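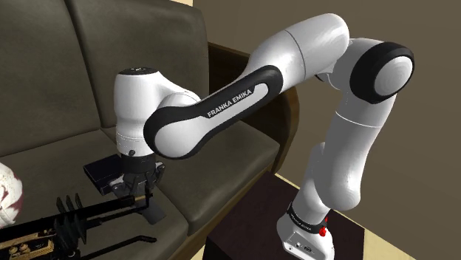

The purpose of the visit to the Uneteo laboratory at Indcombe was to learn how a fault had come to pass unnoticed through its simulated household trials. Our party of 8 was received shortly after ten in the morning by Eylül Dursun, who leads the safety work on the site and who had prepared a full account for us. The trials concern the handling of small items on soft furniture. In the simulated living room a Franka Emika Panda arm, its base set on a dark brown table, works over the seat of an olive-grey sofa with a flat black box close against its gripper. The sitting room is a standard one within the Dostlow programme, and the same furniture is used by all the partners so that results may be compared.

Ms Dursun began with the fault itself. During September the laboratory completed a series of 1,000 simulated runs, in each of which an arm was to place an object on the sofa, release it and withdraw. The control program reported success in almost all of them. A later review of the stored contact records found that in 222 runs the fingers had gone on pressing into the seat cushion after the object had been set down. The force was above the limit agreed by the partners for work near people. The program should have stopped the arm on each occasion. It recorded the limit as reached and carried on.

The explanation was given to us at some length, with the records open on a large screen. The stop signal depended on a reading taken at the wrist. A change made to the cushion model in the summer had made the seat softer, and the force now built up slowly over a longer distance. A filter intended to remove brief false alarms treated this slow rise as drift and corrected for it. By the time the limit was recorded, the corrected value passed to the stop routine had already fallen back below it. Two parts of the same program were therefore working from different figures, and there was no check between them.

Members of the party asked why the fault had not been found sooner. Ms Dursun replied that the success test looked only at where the object came to rest. An object resting in the right place was counted as a good result, whatever the arm had done to put it there. She added that the summer change to the cushion had been treated as a matter of appearance and had not been sent for safety review. The laboratory accepts that this was an error of procedure.

After a short break we were taken to the operators' room and shown the sofa task with several kinds of object. Rounded items are of particular interest to the Uneteo team, as the fingers must come lower over the seat than they do for some flatter pieces. 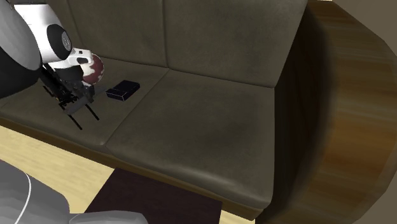

The simulated sofa task at Indcombe, with a round red and white object held over the left seat cushion.

The afternoon was given to the remedy. The stop routine now reads the force before any filtering, and a second check compares the distance travelled by the fingers with the height of the surface below them. Either may halt the arm without the agreement of the other. The full series of 1,000 runs is being repeated under the new arrangement, and the results will be sent to the partners together with the earlier records, including those of the failed runs.

We were also informed that the Dağdelen group, which prepares the physical trials, had been told of the fault on the day it was confirmed. Its own work on soft seating was suspended at once and remains so. No physical arm had been run with the affected version of the program. The party was glad to have this confirmed in writing before leaving.

Some points were left open. The agreed force limit was drawn up for hard surfaces, and several of those present doubted whether a single value was suitable for cushions, bedding and the like. Ms Dursun undertook to circulate a note on the subject. It was also agreed that any change to a furniture model should in future carry a named reviewer, and that the success test should report force and position separately.

The party thanks Ms Dursun and her colleagues for their candour and for the time given to our questions. Copies of the contact records may be requested through the Dostlow programme office.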